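Pretetow store closures – progress report, February
To: Banafsheh Hassanpour
From: Nazanin Shahbazi

Quick one this month, sorry, fuller numbers to follow with the claim form.

Former staff survey: 71 replies in out of the last mailing. 17 people still looking for work, mostly from the Zuvdale branch, mostly ex-stockroom. Redundancy pay questions still the top worry. Phone line now staffed until 6 p.m.

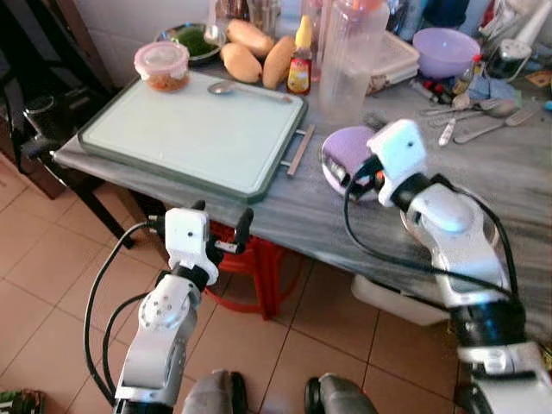
Housewares was the last department to clear at Zuvdale and the records are a mess. Stock sheets stop before the final markdown week, so Kamarul is rebuilding the list from till rolls and what people remember. Kitchen lines first – steel spoons, cutting boards with the green rim, shallow steel bowls. Toys and cards after that. Three former supervisors have agreed to check his list, which shoud save us a lot of arguing later.

Premises: Riltadano unit let to a discount grocer. Zuvdale still boarded up, agent not returning calls. Will try again.

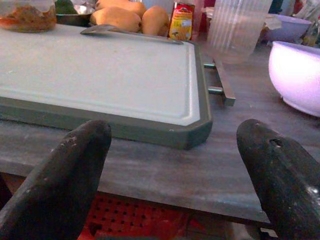

Mahnaz Khosravi read the draft and thinks we are too soft on the pension letters. Half her old team never got one, she writes, and the report ought to say so up front before it says anything about shop units. Fair point. Moved up in the next version.

Money: travel slightly over, printing under. Transfer between the two please, if you can approve it by email.

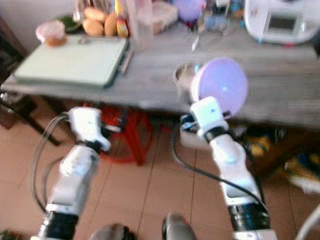
Interviews are going better than the survey. People talk longer in a kitchen than in an office, so we are keeping to that – long gray table, tiled floor, no forms untill the end. Ehsan has 6 recorded and is typing them up now. Transcripts to you once the speakers have signed off on them.

Still need from you: the signed extension letter.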